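Skelbridge Forum > Local Government > Elections

Thread: Ward 8 recount, threshold and cost

precinct_nerd
Posted Tuesday, November 15, 2022

The unofficial canvass has the Ward 8 council race at a margin of 31 votes. The city charter gives an automatic recount when the margin is under half a percent of ballots cast in the race. Total cast is a bit over 6,000, so the cutoff lands almost on top of the margin. Does anyone know whether undervotes count toward "ballots cast in the race"? The charter text doesn't define it.

Londgate_Larry
Reply 1

They don't. An undervote is a ballot with no mark in that contest, so it was not cast in the race. The county used that reading for the school levy and no one challenged it.

tabulated
Reply 2

The levy was run under county rules. The council race is under the charter, which has its own definitions section, and "ballots cast" there means ballots accepted by the clerk. If you use that number the denominator goes up and the recount is automatic. If you use valid votes only, it misses by a hair.

precinct_nerd
Reply 3

So the same margin gives two different outcomes depending on one phrase. Has the clerk published a position?

tabulated
Reply 4

Not that I can find. The certification notice only lists the canvass date and the deadline for a requested recount.

Londgate_Larry
Reply 5

A requested recount is available either way. The candidate posts a deposit of $2000 and gets it back if the result changes. I don't see why the automatic provision matters so much.

curbside_voter
Reply 6

It matters because of who pays, and also because of method. Automatic is a full hand count. Requested is a retabulation on the same Lisevano scanners unless the petition names specific precincts for hand review. Those are two separate procedures with different error characteristics.

Londgate_Larry
Reply 7

Fair on the cost. On method I disagree. Scanner error on hand-marked paper is small, and hand tallies bring in their own mistakes. I would trust the retabulation over a tired crew at ten at night. 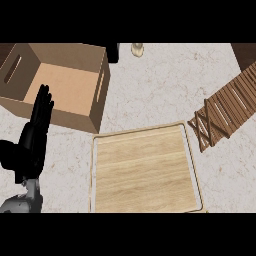 curbside_voter
Reply 8

Scanner error is small on cleanly marked ovals. The ballots that move in a recount are the ones with check marks, circled names and partial fills. A second pass through the same machine at the same setting will mostly repeat the first reading.

tabulated
Reply 9

Agree with the last post. One more item: there are still roughly 670 mail ballots citywide waiting on signature cure. I have not seen them split by ward. Until they are, the margin is provisional and so is this whole discussion.

precinct_nerd
Reply 10

I had missed the cure ballots. Is the cure period counted in business days or calendar days?

tabulated
Reply 11

Calendar days, ending at 5 p.m. The clerk's mail ballot page has it under "Correcting your envelope" – scroll past the section on replacement ballots.

Shao_St_resident
Reply 12

Whatever happens here, the charter language should be fixed. The review commission meets again in February and takes written comments. I would suggest "valid votes recorded for all candidates in the contest" and leave the half percent alone.

Londgate_Larry
Reply 13

I would support the wording. I would also lower the threshold to a quarter percent. Half is generous for a ward race.

curbside_voter
Reply 14

Half a percent of a ward race is a few dozen ballots. Lowering it would leave the automatic provision with almost nothing to apply to. Keep it where it is.

precinct_nerd
Reply 15

I've emailed the clerk's office asking which denominator they intend to use. Will post the answer in this thread when I get it.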